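Black tablecloths for a market stall, do they hide or show everything?

satico_soaps
Hi all, I've got my first stall at the Halliday craft market in March and I'm stuck on the tablecloth. Everyone near me uses black. I sell pale soaps and little glass bottles of room spray. Is black too gloomy?
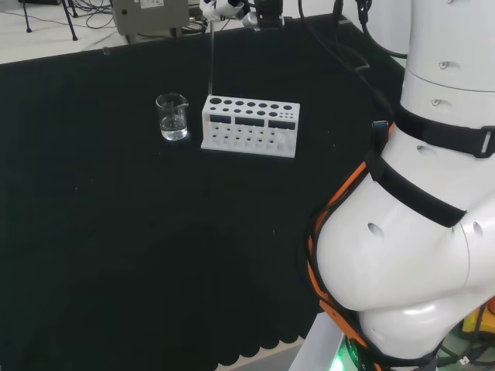 feldenfern
I've done markets for yonks and I'd go black every time, especially with glass. Colour behind a clear bottle turns it to mud. Look how that little beaker's rim catches the light against the dark cloth, and the white rack stands out a mile. Your pale soaps will do the same. Get one with a bit of drop so you can shove your tubs underneath.

hanalden_hoo
Gonna disagree, sorry! I had 2 black cloths and binned both. Natural linen is friendlier and people come closer.

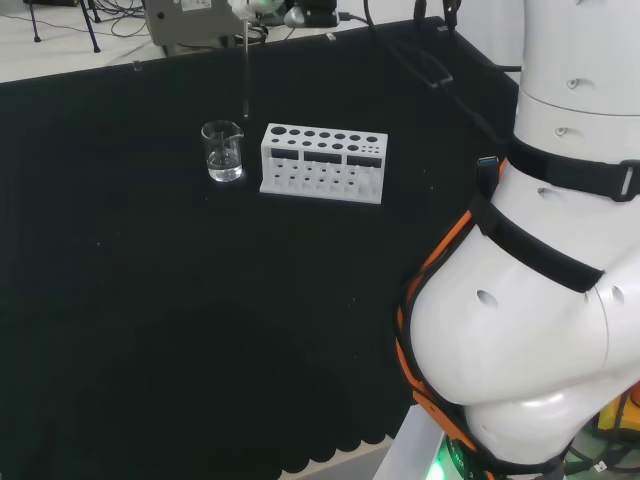

feldenfern
Linen's lovely until someone puts a coffee on it, haha. I'll give you one thing though, black is a shocker for fluff. There are pale specks of lint all over the cloth in that one, and my dog would triple it. Keep a lint roller in your cash tin and you're right.

hanalden_hoo
A lint roller at 6 am in the wind, no thanks. Mine cost me $50 and I still looked like I'd slept on it.

satico_soaps
Ha! What about the hem, do you pin it or leave it?

feldenfern
Leave it loose at the front and clip the back corners. It falls into its own waves and looks fancier than it is.

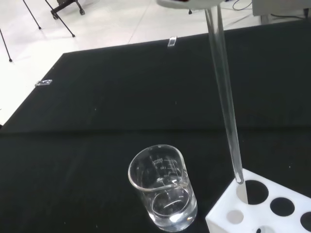 Clear glass on black cloth

hanalden_hoo
Ok the glass does look good. Still team linen for soap.

satico_soaps
Might do black under the bottles and linen for the soaps then. Off to measure the trestle!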